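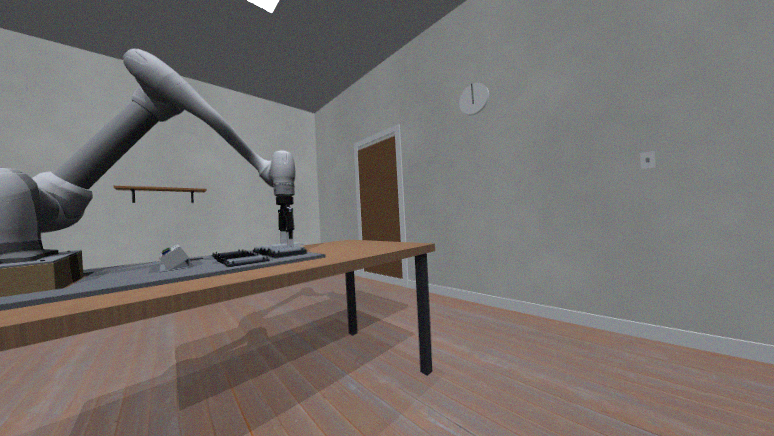 *Bench cell in sim, arm reaching over the trays, fingers just above the pale piece.*

24 Aug 2019 – Drineo cell, descent fault

Picked up from the Pappas run. Same fault as before: the arm goes to the pick pose, starts down, and the controller stops it with a force limit trip before the fingers close. Log gives error 111 every time. Ran 34 cycles overnight and it tripped on 5 of them, all on the downward move.

Speed isn't the cause. I halved the approach and it still tripped. Gripper mass in the config matches the Hulitz sheet.

Tool offset is wrong by 2 mm in Z. The file was last edited in January, when we changed to the longer fingers, and the old length got copied back in with the Bukari merge. So the planner thinks there's clearance when there isn't any.
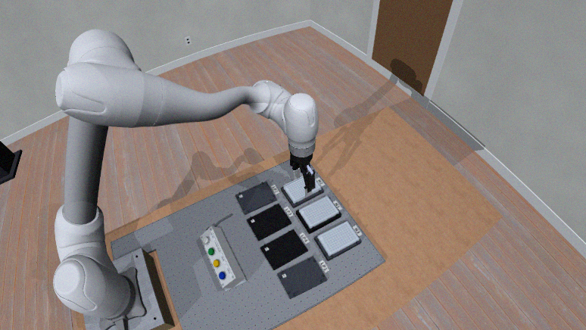 *Gripper over the top plate, button box to the left of the pads.*

The plates are where I'd worry on the real bench. A hard touch on a holder there could crack a plate or bend a finger, and the trip only catches it after contact.

To do:

- fix the offset and lock the file
- add a Z floor above the plate holders
- rerun the same 34 cycles, same seed
- no hardware runs until that comes back clean

Colour coding on the buttons still needs to go in the bench notes.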